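Tranddale Branch book, second volume — worth the price?
Railway Books and Magazines > Reviews and Recommendations

gopi_k_48
Hello all. I am thinking to order the second volume of the Tranddale Branch book by Anil Annamalai, from Stolley Press. The first volume I have owned for many years and I like it very much, mostly for the track plans. The second one is hardcover, 245 pages, and it is said to be all color. Before I spend the money I would like to hear from people who have held it in their hands.

My questions are these. Is the photo printing better than in the first volume, where many night scenes came out too dark? Does it cover the freight side, or is it again mostly passenger trains? And are there diagrams of the yard at Safavi Junction? I am building this yard in HO scale and I have only one poor photocopy.

Gopinath Krishnan

parveenb
I bought it in February. The printing is much better. Night pictures are still dark in a few places, but you can read the engine numbers now. Freight gets two full chapters, and there is a long section about the milk trains which I did not expect and enjoyed a lot.

There is one yard diagram of Safavi Junction, on a double page. Unfortunately the most interesting part, the ladder tracks at the east end, falls exactly into the middle fold. I had to press the book very flat to see it, and I did not like doing this to a new book.

ashwin_g
I have to disagree with Parveen about the quality. The paper is better, yes. But many of the slides were scanned with a strong yellow tint, and the gray passenger cars look almost tan in chapter four. When somebody models from this book he will paint his cars the wrong color. I have original slides from the same years and the difference is easy to see.

Also the captions. On page 100 there is a "2-8-2" which is clearly a 2-8-0. You can count the wheels! For this price a second person should read the text before it goes to the printer.

parveenb
Slides from those years change color in the box, Ashwin. Maybe yours changed also, only in the other direction. I would not paint a model from any printed page, but I would not blame the publisher for it either.

You are right about page 100.

ashwin_g
Mine were kept in a dark and cool place. But all right, I can't prove it here. I wanted to show my page and the slide together, but the comparison must wait for another evening.

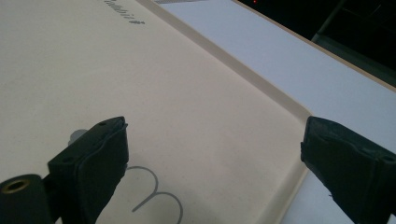
Cream panel, raised rim

gopi_k_48
Thank you both. The fold problem worries me more than the color. Parveen, can you tell me if the diagram shows the turntable lead? In my photocopy it disappears under somebody's handwriting.

parveenb
Yes, it is there. The turntable lead leaves the yard from track 13, just past the sand house, and it makes a curve to the north. In the older plan from volume one it is drawn as leaving from the engine track, so one of the two plans is wrong, or the track was moved between them. The text says nothing about this.

padma.panicker
Good morning from a silent reader. My father worked as a clerk in the Safavi Junction yard office, and from what he told us the lead was moved when they put in the longer turntable. So both plans can be correct, each for its own time. I don't know the year. He always said "after the flood," and there was more than one flood.

About the book: I agree with Parveen. It is not perfect but I am happy that I have it. The picture of the office staff standing in front of the freight house was new to all of our family.

gopi_k_48
Padmavathi, this is very valuable, thank you! I model the years before the longer turntable, so it seems the plan in volume one is the correct one for me. Then I have less need for the new book, but now I want it even more — it is always like this.

ashwin_g
If you decide to buy, don't pay the full price. Zorkell Hobby Books had copies with a damaged dust jacket for 48 dollars last week. The jacket is the ugliest part of the book anyway. They pack well, mine came with cardboard on all sides and no bent corners. 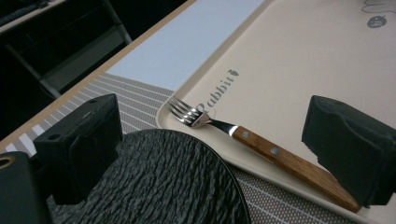 One more thing about Zorkell: write to them by email and do not use the order form. The form took my old address two times, even after I had changed it, and the first parcel went to my former apartment. By email they answered me the same day.

parveenb
I also had good service from them. But ask if the errata sheet is included. Mine had one loose sheet with corrections, and I think it fell out of many copies in the shop. The wrong caption on page 100 is not on it, I just checked.

gopi_k_48
I have written to Zorkell today, Monday, July 11, 2022, and asked for a copy with a bad jacket and for the errata sheet. When the book arrives I will compare the two yard plans and write the differences in this thread. Ashwin, I would still like to see your slide next to the page when you have time.

ashwin_g
I will do it on the weekend. Which page do you prefer, the coach on the trestle or the one at the water tower?

gopi_k_48
The water tower, please.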